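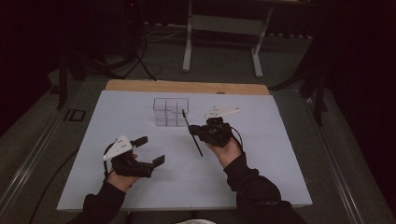 透明分格盒，放在铺了浅色垫面的桌上。

分格盒买回来空着，过了一个月还是空着

2018年4月21日

我对透明分格盒的看法改过两次。第一次是从不以为然改成喜欢，第二次是从喜欢改成有条件地喜欢。这篇文章讲第二次。

先说结论，免得读者翻到后面才知道我要讲什么。我认为透明的、不带盖的、格子不多的盒子，是桌面上放小东西最合适的容器；我也认为大多数人买它的时间太早，买的数量太多，放的位置不对。商店和整理类的书对前半句讲得够多了，后半句几乎不提，所以我主要讲后半句。

我在布达佩斯住了13年，做文件翻译，大部分时间在家里工作。做这一行，纸比别人多，小东西也比别人多：索引贴、长尾夹、公证处的回执、客户的名片、邮票、存储卡、两种尺寸的信封、夹在合同里寄来又不敢扔的小纸条。以前我用的是饼干铁盒。铁盒的好处是结实，坏处是盖上以后里面有什么完全靠记忆。我记得住合同条款，记不住铁盒里有什么。有一年一月，我为了找一张回执把五个铁盒全倒在床上，找到以后又原样装了回去，因为当时急着出门。到了第二个星期，我又倒了一遍。

后来我在Stilero买了第一个透明分格盒，813福林，不算便宜也不算贵。Stilero是我家附近的一间文具杂货店，店里从地图钉到衣架都卖。盒子上面敞开，里面隔成几个方格。我把邮票放一格，回执放一格，名片放一格，剩下的空着。那个月我没有再倒过任何盒子。于是我就犯了一个很普通的错误，回到店里又买了六个。

六个盒子在架子上摆了一排，看起来很像样。问题是我没有那么多需要分格的东西。为了让格子不空着，我开始给它们找内容。回形针按大小分成两格，橡皮筋单独一格，铅笔头一格，用完的墨囊一格（墨囊为什么要留，我现在也说不出理由）。格子在那里，人就想往里放。一个本来该进垃圾桶的东西，只要有一格正好能装下，就多活了三年。

我觉得这是分格盒最主要的毛病，它和透明不透明没有关系，它来自“格”。抽屉是一整块空间，东西多了会乱，乱了人会烦，烦了就会清一次。格子把东西码得整整齐齐，人看着不烦，也就不清。整齐和该不该留是两件事，分格盒只管第一件。很多人把第一件做完，以为第二件也做完了。

我有一位同行叫Etelka Somogyi，她做德语和匈牙利语的法律文件，比我早入行很多年。她家里一个分格盒也没有，书桌右手边放一只汤盘，所有小东西都在汤盘里。我问过她为什么不用分格盒，她的回答是：汤盘满了就得处理，格子永远不会满，因为总有一格是空的。我当时觉得这话有点强词夺理，后来数了一下自己架子上的情况，发现她讲得对。七个盒子里没有一个是满的，可是没有一个能拿走。

不过汤盘我试过，对我不合适。汤盘里的东西互相压着，名片会弯，邮票会沾上铅笔灰，找一样东西要把别的都拨开。她的小东西以印章和U盘为主，压不坏；我的以纸片为主，压得坏。所以容器这件事，首先要看自己手上是什么。纸片要立着放，立着放就需要有壁，需要有壁就绕不开格子。我后来没有全盘放弃分格盒，原因就在这里。 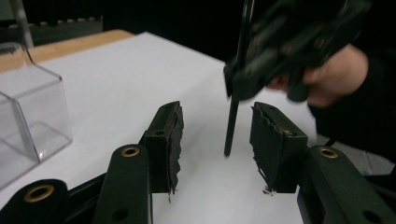

再说透明。很多人喜欢透明盒子是因为好看，我不反对，但好看这一条维持不了多久。透明塑料会积灰，会起划痕，手指印也明显。拿来当装饰，每个星期都得擦。我看重透明，是因为它省掉了一道手续，就是贴标签。

标签是整理工作里最容易让人半途而废的部分。打标签机我有一台，是Drorkis的，按键很小，换带子的时候要对准一个槽，对不准就卡。我花过一个下午给铁盒打标签，打完以后心情很好。两个月以后，写着“邮票”的那个铁盒里有一半是备用纽扣。东西会流动，标签不会自己跟着改。标签一旦错过一次，人就不再信任它，以后每次还是得打开看。那一下午就白费了。

透明的盒子不需要说明里面是什么。里面换成了纽扣，看上去就是纽扣。它不会说错。对于内容经常变的东西，我宁可要一个不太好看但看得见的容器。内容基本不变的东西则相反，比如报税的底稿、旧合同、说明书，这些放在不透明的档案盒里，外面写上年份，写一次用很多年。透明在那里毫无用处，反而让架子显得很花。

所以我现在给自己定的规矩很简单：每天会碰的，透明，敞口；一年碰一次的，不透明，带盖，写字。中间的那些，一个月碰一次的，最麻烦，我到现在也没有完全想好。目前是放在抽屉里，用硬纸板隔开。

关于盖子多说两句。我反对日常用的分格盒带盖。店里卖的多半带盖，因为带盖的可以叠起来，陈列的时候省地方。拿回家以后叠起来也确实省地方，但下面那个盒子从此就没有人用了。要拿下面的，得先搬开上面的，再开盖，拿完再盖，再搬回来。要是只为了拿一张名片，多数人会选择算了。放回去的时候更是如此。东西放不回去的原因，很少是人懒，通常就是多了一个盖子。一只手拿着东西，另一只手在听电话，这时候敞口的盒子能放进去，带盖的就放在盖子上面。盖子上面放了一张，第二张也就来了。我见过好几户人家的带盖收纳盒，盖子上的东西比盒子里的多。

有人会说敞口会落灰。会的。我的办法是吹一下。每天都碰的东西其实积不了多少灰，积了灰正好说明它不该在这个盒子里。

接下来谈位置，这一点我看法比较强硬。分格盒应该有固定的位置，而且它周围应该是空的。

我见过的大部分书桌，分格盒都被塞在角落里，前面挡着水杯、台灯底座、一摞没拆的信。这样放，透明就浪费了，因为看不到。格子也浪费了，因为手伸不进去。往格子里插一张卡片，听上去是最小的动作，实际上需要的空间比想象的大。手要从上面下来，手腕要有地方转，卡片要能竖起来，稍微斜一点才能对准格子口。前面有个水杯，这个动作就变成了从水杯上面绕过去，偶尔会碰翻。碰翻一次以后，人就把卡片随手搁在旁边了。

我把盒子从角落挪到桌子中间偏后的位置，前面什么也不放，大概空出两只手掌的宽度。起初很不习惯，觉得浪费地方。我的书桌不大，这块空地占了相当一部分。但是从那以后，名片和回执基本都进了该进的格子。书桌上真正缺的是能让手活动的地方，家具店卖东西的时候量的是桌面的长和宽，没有人量这个。

Gergely Bárány对这一点不同意。他在家族的木工作坊里做家具，作坊就叫Bárány，我的书桌就是他做的。他认为桌子中间是工作的地方，不该放任何容器，容器应该放在手边的侧架上，转身就拿。他给我画过一个侧架，三层，带滚轮。我没有要。我的理由是转身这个动作也是成本，一天转40次，到了下午就不愿意转了，东西还是会堆在桌上。他的理由是你把盒子放中间，摊开大图纸的时候怎么办。这一条我承认，他画图要摊开整张纸，我不用，我看的是A4。谁对谁错取决于桌上干的是什么活。但是在“盒子前面必须空着”这一点上，我们两个是一致的。

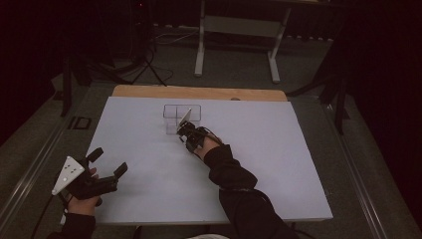

桌面的颜色我以前觉得无所谓，现在觉得有关系。我的桌子是浅色木头的，Gergely做的时候问我要不要染深，我说不要，那时候纯粹是因为染色要加钱。后来有一段时间，我在上面铺了一块白色的垫板，为了不让裁纸刀划到木头。铺上以后发现了一件小事：掉下来的东西变得很好找。黑的夹子，深色的线头，铅笔芯，橡皮屑，落在白色上面一眼就看到了。深色桌面能藏脏，很多人因此喜欢它，但它同时也把小零件藏起来了。

白色垫板也有短处。透明盒子放在白色上面，边缘看得不太清楚，光线不好的时候几乎融在一起，只剩几条淡淡的线。我有几次往格子里插名片，插到了隔板上，名片角折了一下。如果在意这个，可以选边缘磨砂的，或者在盒子底下垫一张有颜色的纸。我垫过一张淡蓝色的，效果可以，后来纸皱了就没再换。白色卡片、透明盒子、白色桌面，三样凑在一起确实不容易看清，不过手用熟了以后也就不太靠眼睛了。

垫板本身要够大，也要平。小的垫板四周总有一条高低差，笔滚到那里会停住，纸拖过去会卡一下。我最早买的是Sidumis的小号切割垫，上面印满了格线和角度，看着很专业，用起来眼睛很累，找一枚回形针要在一大堆线里面找。第二次买了一整张没有印刷的白板，请店里裁成比桌子略小一圈，后面露出一条木头边。那条边后来成了放铅笔的地方，我没有计划过，它自己就变成了这样。

接着说格子的数量和大小，因为我收到过几位读者来信问该买几格的。

我的建议是先别买。拿几个空的小纸盒，茶叶盒、药盒、火柴盒都行，把口剪开，放在桌上原来要放分格盒的地方，用两个星期。两个星期以后看哪几个里面有东西，哪几个空着，再看里面的东西有多高多宽，然后去买。多数人会发现自己需要三格或者四格。我自己最后稳定下来是四格，名片、回执、邮票、索引贴。其他的都可以在抽屉里混着放，混着放也并没有造成什么损失。

店里那种二十几格的盒子，是给卖螺丝的人用的，或者给做串珠的人用的。他们的东西种类多、个头小、不能混，混了要花一晚上分开。家里的回形针混了不用分开，因为大的小的都能夹纸。把家里的小东西照着五金店的办法分，会多出很多本来不存在的工作。我在那六个盒子的时期，每个星期天要花一个小时把用乱的东西归位，其中大部分归位毫无意义，把铅笔头从橡皮筋那格拿到铅笔头那格，谁也没有因此过得更好。

格子的深浅比数量更值得看。放纸片的格子，深度应该到纸片高度的一半多一点，露出来的部分用来捏。太深了，卡片整个沉进去，手指伸不下去，只能倒出来。太浅了会往前倒，后面的全看不到。名片立着放，格子有三四厘米深就够。很多漂亮的盒子做得太深，因为深的显得容量大，价钱也可以标高一些。我买东西的时候会随身带一张名片，当场插进去试。店员有时候会看我两眼，无所谓。

还有一点，格子底部最好是平的，四个角不要做圆。圆角好清洗，但是方形的纸片放进去会翘。塑料的接缝处也要用手摸一下，毛刺会勾纸。便宜的盒子常有毛刺，用细砂纸磨几下能解决，不必为此换贵的。

有些东西我不赞成放进分格盒，哪怕放得下。第一种是笔。笔立在方格里会斜着倒向一边，长的那根压着短的那根，抽一根带出两根。笔用一只普通的杯子就行，或者干脆平放。第二种是药。药要留说明书和外盒，拆出来放进透明格子里看着整洁，过一阵子就分不清了，这个风险不值得冒。第三种是钥匙，钥匙会把塑料刮花，而且应该在门口。第四种是充电线。充电线卷好放进格子，拿的时候展开，用完了谁会再卷呢。我的线就挂在桌子侧面的钩子上，看上去不太体面，但每次都挂得回去。

写到这里，可能有读者觉得为了一个盒子讲这么多太琐碎。我同意它琐碎。但是我做翻译这么多年，耽误时间最多的确实是琐碎的东西。一份合同难在哪里，难多久，事先大致能估出来，报价的时候已经算进去了。找一张回执要多久没法估，也没法向客户收钱。去年我交晚过一份稿子，内容早就译完，差一张盖章页的收据编号，收据在一本词典里夹着，我是过了两天查别的词才翻到的。客户没有说什么，少付了我一部分，合同上写着可以这样扣。

我也不认为整理能改变一个人的生活。市面上有些书把事情讲得很大，好像盒子摆好了人就会平静，家庭就会和睦。我看不出有这种联系。Etelka的书桌在外人看来相当乱，她交稿从来不晚。我的书桌现在比她的整齐，我交稿的准时程度大概跟她差不多，也可能差一点。整齐的好处就只是东西好找，能做到这个已经值那几百福林了，用不着再往上加。

另外有一种说法，认为东西越少越好，总数应该控制在100件以内，有了这个数字，盒子根本就不需要。我试着按这个想法列过清单，列到一半放弃了，因为一沓索引贴该算一件还是算很多件，我没法决定。我也不喜欢为了凑一个数字去扔还在用的东西。我要处理的是一张桌子上的几种纸片，这件事的规模就这么大，用一个四格的盒子可以解决，就用它解决。

那六个多买的盒子，后来的去向是这样的：两个给了楼下的邻居，她孩子拿去装彩色粉笔；一个裂了；一个在厨房放茶包，放茶包倒是很合适，茶包立着，种类看得清楚，客人来了自己挑。剩下两个在柜子顶上，空的。我留着它们没有正当理由，按照前面讲的道理应该送走。我妻子上个月问过一次，我说再等等，万一桌上那个裂了有得换。

顺便提一下裂的问题。透明的硬塑料很脆，从桌上掉到木地板上就会裂，多半是从隔板根部裂开。粘过一次，胶水干了以后发白，不影响用，只是从侧面看过去有一道雾。亚克力厚一点的耐摔一些，价格要高出一截，也重。我觉得放在桌面上不怎么移动的，薄的就够了。要经常端来端去的，买厚的，或者换成木头的，木头的放弃透明，就得接受贴标签，前面讲过贴标签有什么麻烦。

最后回答一个来信里问得最多的问题：分格盒多久整理一次。我不整理它。每天收工的时候，我会把桌上散着的纸片往格子里插，插不进去的那一格就抽出来看，把过期的扔掉，直到能插进去为止。整个过程通常是一两分钟，有时候电话来了就没做，第二天多做一点。名片那一格上星期插不进去，我扔了一叠，其中有一张是一家已经关门的复印店的，我还照着上面的地址去过一次，门口贴着转让的告示。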